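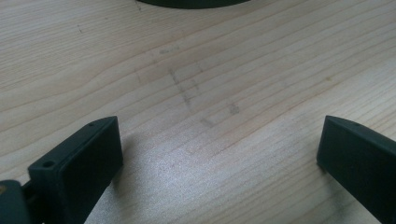 Hallo zusammen, kurze Frage in die Runde, bin grad am verzweifeln. Karten fürs Herbstfest der Schule, Motiv Blätterkranz, embossed in Kupfer auf dunklem Karton. Pulver klebt ÜBERALL. Also nicht nur auf dem Stempelabdruck sondern auch drumrum, lauter kleine Sprenkel. Antistatikbeutel hab ich, nehm ich auch. Pulver ist das feine von Drirka, Kissen das klare Pigmentkissen von Istell. Karton 300 g, dunkelgrün. Auf Weiß sieht man die Sprenkel kaum, auf dem Grün halt sofort. Was mach ich falsch?? Brauche bis Ende nächster Woche 20 Stück.
LG Young-sook

Stempelkidus
Fingerfett. Wasch dir mal die Hände vorher, ohne Creme danach. War bei mir monatelang das Problem.

Papierfee_MJ
Wie alt ist der Beutel? Meiner war irgendwann einfach leer, da kam nix mehr raus. Klopf mal auf schwarzen Karton, da muss ein ganz leichter Schleier zu sehen sein. Und nicht drüberwischen sondern tupfen.
Sonst: Pulver drauf, abkippen, dann von HINTEN gegen den Karton schnippen. Ordentlich. Rest mit trockenem feinem Pinsel weg bevor der Föhn drankommt.

Young-sook Hong
Creme hab ich tatsächlich immer drauf, hmm. Beutel ist von der Messe letztes Jahr, sollte noch gehen? Probier ich beides heut abend.

deoksu_ki
Muss mal widersprechen, Antistatikbeutel wird total überschätzt. Ich nehm seit Jahren ein Trocknertuch, einmal drüber, fertig. Und feines Pulver auf so dunklem Karton ist sowieso keine gute Idee wenn das Motiv große Flächen hat. Nimm das normale.

Papierfee_MJ
Trocknertuch?? Da ist doch Weichspüler drin, gibt Flecken. Hab ich einmal gemacht auf Kraftpapier und nie wieder.

deoksu_ki
Auf Kraft vielleicht. Auf glattem Karton noch nie was gesehen. Hab im Juni die ganzen Einladungen für meine Schwester so gemacht, kein einziger Fleck.

Stempelkidus
Einladungen die man einmal anguckt und wegschmeißt ;-) Ne im Ernst, bei mir hats auch Flecken gegeben, kamen aber erst nach ein paar Wochen raus. Würd ich bei Karten die verkauft werden nicht riskieren.

Jin-sol Ok
Feines Pulver ist beim Blätterkranz schon richtig, sonst laufen die Adern zu. Welcher Stempel ist das? Der von Skelldale? Den hab ich auch, der hat im unteren Blatt eine Stelle die schlecht Farbe annimmt, da drückt man dann automatisch zu fest und der Rand vom Gummi stempelt mit. Vielleicht sind deine Sprenkel gar keine Statik sondern Randabdruck! Guck mal ob die immer an der gleichen Stelle sitzen.

Young-sook Hong
Ja genau der, Nr. 2615. Moment ich hol mal die Fehlversuche ausm Altpapier

Young-sook Hong
Jin-sol du bist ein Schatz. Unten rechts sitzen die echt bei allen gleich, so ein kleiner Bogen. Oben ist es eher wild verteilt, das wird dann wohl doch Creme oder Statik sein. Also zwei Probleme auf einmal, na super.

Jin-sol Ok
Gummi mit der Schere knapper beschneiden, Schere leicht schräg halten damit du das Motiv nicht unterschneidest. Ist der montiert oder Cling?

Young-sook Hong
Cling, auf Acrylblock.

Jin-sol Ok
Dann gehts easy. Bei den Holzdingern wär das Gefummel.

deoksu_ki
Oder Stempelpresse. Mit der von Sarpong kannst du zweimal abstempeln an exakt der gleichen Stelle und musst gar nicht so drücken. Hat sich das Beschneiden erledigt.

Stempelkidus
Für 20 Karten ne Presse kaufen, ja klar.

deoksu_ki
Hab nicht gesagt kaufen. Kann man sich auch leihen. In vielen Bastelgruppen steht eine rum.

Papierfee_MJ
Die Presse drückt den Rand aber genauso mit ab wenn der Gummi zu breit ist. Beschneiden muss sie so oder so.
Was mich noch interessiert - Föhn vorheizen macht ihr das? Ich lass den immer 1000 gefühlte Stunden laufen bevor ich ans Papier geh. Dann schmilzt es schneller und der Karton wellt sich nicht so.

Stempelkidus
Ja, halbe Minute vorher an. Und von unten erhitzen bei dickem Karton.

Jin-sol Ok
Von oben. Von unten wirds bei mir fleckig, bei 300 g dauert das ewig bis was durchkommt.

Young-sook Hong
So, Rückmeldung. Gummi beschnitten, Hände mit Spüli, neuer Beutel hab ich noch nicht, also den alten mal kräftig geknetet. Drei Probekarten: zwei blitzsauber, eine mit bissl Staub oben links, ging mit dem Pinsel weg. Erhitzt von oben, von unten hab ich nach einer Minute aufgegeben. Trocknertuch trau ich mich nicht, sorry Deok-su

deoksu_ki
Selber schuld :-)

Papierfee_MJ
Schön! Zeig mal wenn alle fertig sind. Machst du innen auch Text oder bleiben die blanko?

Young-sook Hong
Blanko. Nur hinten klein der Klassenname, aber da such ich noch nen Stempel mit Buchstaben die nicht so verspielt sind. Falls wer einen Tip hat, gern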